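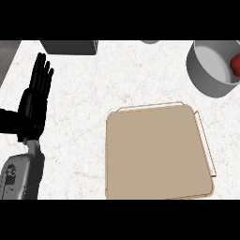

Prokosham Recipe Notes, data card

Last edited September 18, 2026 by Adesuwa Iyamu

Summary

Prokosham is a collection of 300 handwritten home recipes, typed into plain text and corrected by hand. Most of them come from family notebooks and from the backs of calendars. The collection was made for people who study how cooks write for themselves: which steps they skip, which measures they use, how they shorten words. It can also be used simply for cooking, but please read the part on known problems first.

Where the recipes come from

Damilola Ogbonna started the collection in February with the notebooks of her two aunts. Later the readers of the Bruretti newsletter sent us pages by mail, and we typed them in the evenings. Every sender signed a short paper which allows us to share the text. The original pages were returned, and we kept only the typed version.

Files

recipes.txt has all recipes one after another, with an empty line between them.
index.csv has one row for each recipe, with columns id, title, course, language, measures and typist.
words.csv has the short forms we met and what we think they mean.
changes.txt is the list of corrections.

How we typed

Spelling was left as the cook wrote it, also when it is clearly a mistake. Crossed-out words are put in square brackets. If a word could not be read by either typist, we wrote three question marks in its place. Fractions are written with a slash, so 1/2 and never a single sign. Stains and burned corners are not marked in any way, which I regret a little now.

Measures

We did not convert anything. A "cup" can be a coffee cup, a tea cup or the tin cup that stays in the flour. In 18 recipes the cook writes "the blue bowl" as a measure, and for these the column measures says "household". Oven heat is often given only as slow, good or strong.

Known problems

Cakes and breads are too many, soups are too few. 30 recipes have no title, and for them we used the first ingredient as title. Some recipes for preserves are old and do not follow safe practice for canning, so do not make them without checking against a modern source. Recipe 5 is missing its last line because the page was torn.

Use and credit

You may copy and change the text for any purpose. Please mention Prokosham and the version you used. Corrections can be sent to Adesuwa with the recipe id in the subject line.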